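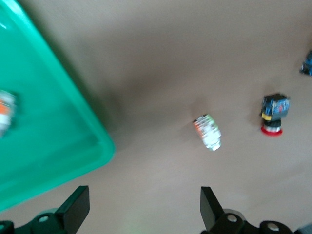 Zwei schwarze Greiffinger, eine grüne Schale und kleine elektrische Bauteile auf dem Tisch.

Welche Regeln gelten für Roboter?

Wenn du Fahrrad fährst, musst du dich an Regeln halten. Für Roboter gibt es auch Regeln. Die meisten davon richten sich aber an die Menschen, die Roboter bauen, aufstellen und benutzen. Ein Roboter kann nämlich nicht selbst nachlesen, was erlaubt ist.

Was ist eine Norm?
Eine Norm ist ein Text, in dem Fachleute aufgeschrieben haben, wie etwas gemacht werden soll. Für Roboter steht darin zum Beispiel, wie man ihn sicher anhält und wann er langsamer werden muss. Viele Normen gelten in mehreren Ländern.

Wie stark darf ein Greifer drücken?
Der Greifer ist die Hand des Roboters. Manche Greifer haben nur zwei Finger, die auf- und zugehen. Ein Druckschalter mit rotem Ring ist klein und hat eine andere Form als ein gestreiftes, rundes Bauteil. Drückt der Greifer zu fest, geht das Teil vielleicht kaputt. Drückt er zu schwach, kann es herunterfallen. Deshalb wird die Kraft vorher eingestellt und geprüft – auch damit sich niemand die Finger klemmt.

Wer ist verantwortlich?
Immer ein Mensch. In der Werkstatt der Firma Lundia in Prurnwood ist das Gerardo Sebastian. Bevor ein Roboter dort Teile sortiert, schreibt er auf, was dabei schiefgehen könnte. Das heißt Risikobeurteilung. Im Februar hatte seine Liste vier Seiten.

Diese Regeln hängen bei Lundia an der Wand:
Nicht in den Bereich greifen, in dem sich der Roboter bewegt.
Lange Haare zusammenbinden.
Auf dem Tisch liegt nur, was für die Arbeit gebraucht wird.
Jeder weiß, wo der Not-Halt ist.

Was ist ein Not-Halt?
Das ist ein großer roter Knopf auf gelbem Grund. Wer ihn drückt, stoppt den Roboter. Danach darf er nicht von allein wieder loslaufen. Erst muss jemand nachsehen, was los war, und den Knopf wieder entriegeln.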